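4 min read

Two-arm bench – pre-run safety check, with comments
Shared workshop, back table. Filled in Saturday, before the open hours. Checked by Oi-ling Lui, second pair of eyes Said Kabbaj.

Key: OK / FIX / WATCH. Comments are mine unless there's a name on them.

1. Power and stop

1.1 E-stop reachable from the front of the table – OK. Moved it left after last month, Teresa kept bumping it with her hip.
1.2 E-stop tested on both arms – OK. Pressed it twice mid-move at low speed. Both held position, no sag.
1.3 Power leads off the floor where people walk – FIX. One still crosses behind the stool. Tape isn't good enough, get a proper cover.
1.4 Controller vents clear – OK. Keep rags off it. Seriously.
1.5 Breaker labeled – OK, label says JARUVACH BENCH in marker. Good enough for now.

2. Table and bases

2.1 Base bolts, left and right – OK. Torque marks still line up. Recheck in May.
2.2 Table legs don't rock – OK. Shimmed by Cyprian.
2.3 Seam between the table sections flush – WATCH. Fine to the hand, but put a straightedge on it next time somebody has one out.
2.4 Brown paper flat, no edge sticking up where a finger can catch – OK. A few wrinkles, can live with those. Change it when it tears.

3. Props for the kitchen routine

Same small set as before: bamboo cutting board with the wire handle, lemon, clear cup, the little metal cup. No knives on the table with arms powered, that rule stays.

3.1 Board sits flat – OK.
3.2 Wire handle – WATCH. It sticks out past the end of the board and a finger could hook it and drag the whole board. Go in from above or keep wide of it.
3.3 Clear cup, no chips or cracks – OK. Ran a thumb around the rim before power on.
3.4 Lemon – OK. Swap it out when it goes soft, juice in the finger joints is a pain to clean. 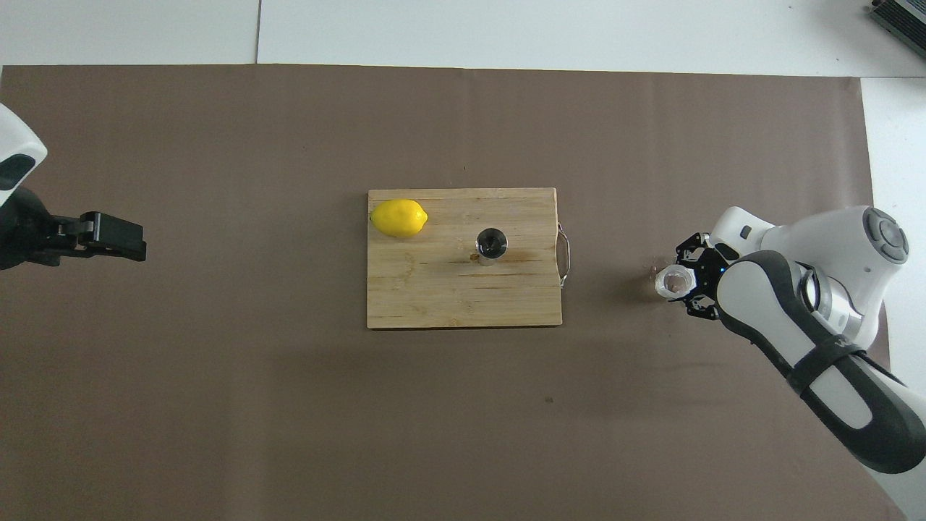

3.5 Grip force limit – OK, set to 9 in the Tan config on both sides. Was 40 when I opened the file!! Somebody had been testing on the foam block and never put it back. Please write it on the board if you change it.
3.6 Release over the table only, never over the edge – OK. Said asks for a soft stop at the table edge in software. Agreed, not done yet.

4. Arms and cables

4.1 Joint limits loaded – OK.
4.2 Cable slack at full reach – WATCH. Ran each arm through its whole range by hand. Nothing pulls tight but the slack swings a lot near the wrist. Extra strap wanted, Cyprian has the wide ones.
4.3 Wrist flange screws – OK. One on the left was a quarter turn loose, tightend it and put on threadlock.
4.4 Finger screws – OK both sides.
4.5 Arm-to-arm clearance – OK at slow speed. Minimum gap set to 104 mm in the Cedow planner. Not tested at full speed and it won't be this week.
4.6 Status lights working on both bases – OK.
4.7 Nothing tall left standing between the arms – OK. Stuff on the table stays low. Coffee goes on the shelf, Teresa.
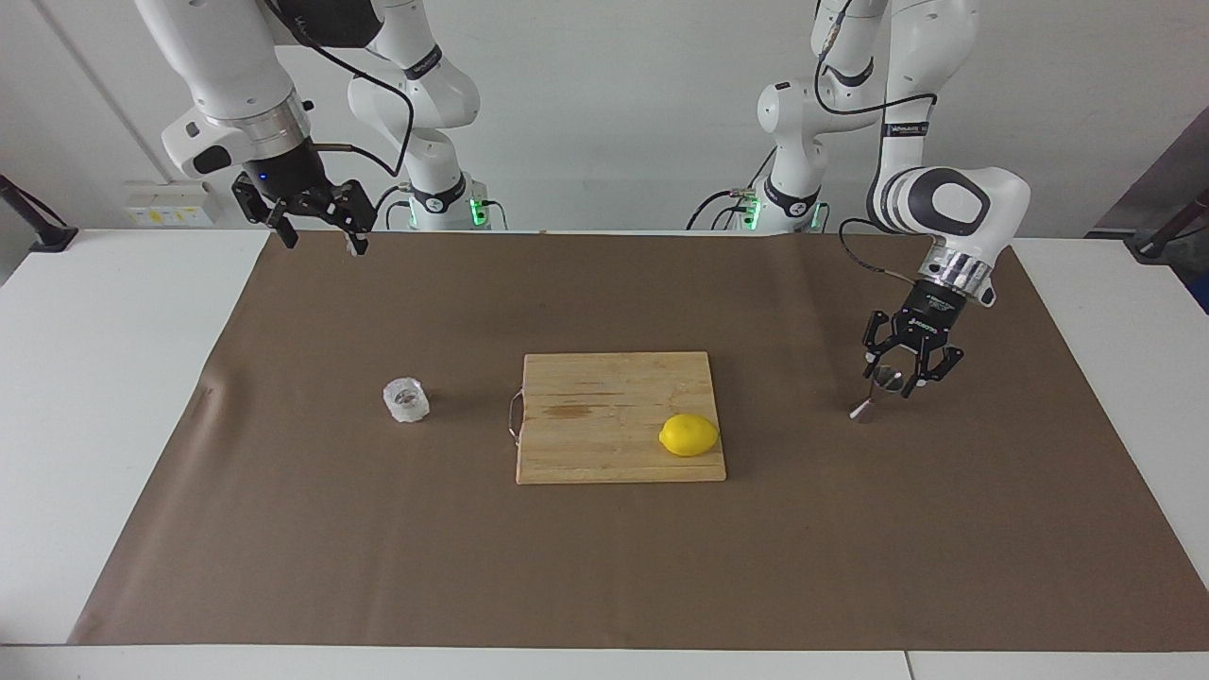
5. People

5.1 Only one person inside the tape while powered – FIX. Tape line has worn off on the door side, redo it. Kids come through on open days and they need something they can see.
5.2 Second person at the stop for any new routine – OK. Said today, Stanisława has the next one.
5.3 Long hair tied, lanyards off, sleeves up – OK.
5.4 Eye protection – OK, four pairs on the hook. One is scratched up bad, toss it.
5.5 First aid box – WATCH. Short on the big bandages. Stanisława is picking some up.

6. Software

6.1 Speed cap for bench work – OK, 20 percent. Leave it.
6.2 Bekar script version matches whats on the whiteboard – FIX. Board is one behind. I'd trust the laptop but fix the board.
6.3 Watchdog timeout – OK at 800 ms. Pulled the network lead during a move, both arms stopped. Said thinks that's still too long for two arms this close. Probably right – he'll try a shorter one and log any false trips.
6.4 Home position saved and clear of the props – OK.

Open items
– lead cover behind the stool (Said)
– tape line, door side (me)
– extra cable strap, both wrists (Cyprian)
– whiteboard version (whoever is in first)
– table edge soft stop (Said)

OK to run at the capped speed. Not signed off for full speed. O.L.

Added by Teresa Bielecka, 4:15: coffee moved. Also the stop button cover is cracked at the hinge, still works, new one on order.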